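Re: [handheld-teach] Finger pads and recording height
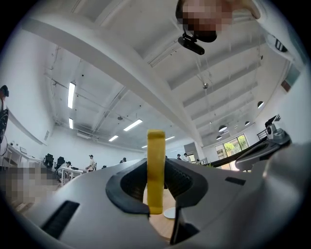
Gripper view, yellow finger between the two black pads, second gripper at right.

Samer Harb wrote:
> We have 977 demonstrations from the Padeo station and the policy
> still closes too early on thin parts. Are other people recording
> with the tool held low, or up at chest height? Also, do you throw
> out takes where the operator's face gets into view?

Samer,

We had the same early closing at Tromberg in April. For us the cause was in the demonstrations. Operators squeezed the trigger while they were still moving in, and the policy copied that. We now ask them to stop, wait, then close. After 15 new takes per part the difference was easy to see on the arm.

On height, we record at both. If all your takes are low, the policy gets confused when the ceiling lights come into view – ours did, anyway. The picture above has a lot of ceiling in it, and I would keep a take like that.

Faces: we keep the take and blur them before anything goes into the Oltutico folder. People farther back in the room get the same treatment if you can make them out.

One more thing to check is pad wear. We swap the rubber pads every 4 weeks on the handheld tools and on the arm at the same time. Gagnon used to swap only the arm side and their grip widths drifted by 2 mm.

Can you send your trigger log for one of the bad parts? The raw file is fine.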